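June, evening

Finished reading the Fokdale handling rules on the bus this morning, the whole seven pages, and spent the rest of the day finding out which of them I break. I had been treating them as something for new people. I have been at this longer than most and my habits are older than the document, so I suppose I am the one who needs it.

The rule that bothered me most is 4, on grip. It says close the fingers until the item stops slipping and then stop closing. I always squeeze harder. My reasoning was that a dropped item ruins an episode and a crushed one doesn't, if it is only trash. Miłosz Krajewska, who wrote most of the rules, disagrees and put a note in the margin: whatever we do with trash, the policy will do with a peach.

We were on the clear-the-bed task again. Packaging and small litter on the checked cloth, one piece at a time into the pink bin.

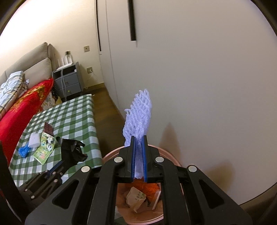 Foam nets are the hardest thing to apply rule 4 to. They weigh next to nothing and give no resistance, so I can't feel in the trigger when I have enough. With the white one, the bottom end was squeezed flat between the blue pads while the top stood up in a fan, and that is more closed than it needed to be. I wrote it down as a 4. Bongani Mthembu says a net should be left out of the grip check altogether, as the material flattens under any pressure at all. I think he has a point but I don't want exceptions in the rules before we have tried following them.

Rule 5 is the pause over the bin. Hold still, then open. I am bad at this. I open while moving because it feels quicker, and then the release shows up at a different height every time. After lunch I counted a slow "one" in my head before each release and it was fine. It costs very little time over a whole session.

Tally at the end of the day, which is my job this month: 168 episodes recorded, 161 kept. The seven I threw out were all mine or Bongani's, none for equipment. The target is 300 by the end of tomorrow, so we are in good shape.

Rule 6 covers the start layout. Items may touch and may lean on each other, and nothing gets straightened up for the operator's benefit. I used to tidy without noticing, spreading things out so each one had clear space. Today I kept my hands off. The purple net was in a heap next to the gripper with a green and white package partly hidden beside it, and a gray bag was stuck between the net and the orange bag. I would have separated all of that a week ago. It took more thought to choose what to pick first, and I suspect that is the reason for the rule.

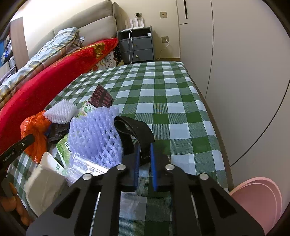 ## Two hands

Wrote up this part separately for the Womia notes page, which all the sites can read. Pasting it in so I have it in one place. The page adds its own line under the picture and I have left it.

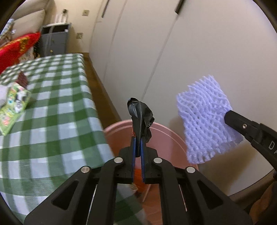 *2 min read*

The rules were written for one gripper. Section 8 only says that a second one "follows the same practice," and that isn't enough when both are over the same bin. With a black bag in one and the purple net in the other, there are two items that want to go down through the same opening, and we had no agreed order.

What I propose:

1. One gripper releases at a time. The other holds still.
2. The lighter item waits. A net can hang there without trouble.
3. If the grippers touch, stop the episode and mark it. Don't save it by backing off and carrying on.
4. Both grippers end open, clear of the bin, before the recording is stopped.

Number 3 will be unpopular. Górecki, the other site, keeps episodes with light contact, and their kept rate looks better than ours for it – I would still rather lose a few.

End of the pasted part. Miłosz replied before dinner that he agrees with 1 and 4, wants to test 2, and will raise 3 on the Zisach call. He also asked whether I had checked the finger pads before starting, as rule 1 requires. I had looked at them. I had not wiped them. I told him so.

Tomorrow: wipe pads first, both grippers. Ask Bongani to sit out the first ten and watch my releases, then swap. Print section 8 larger. Buy bread on the way home, forgot again today.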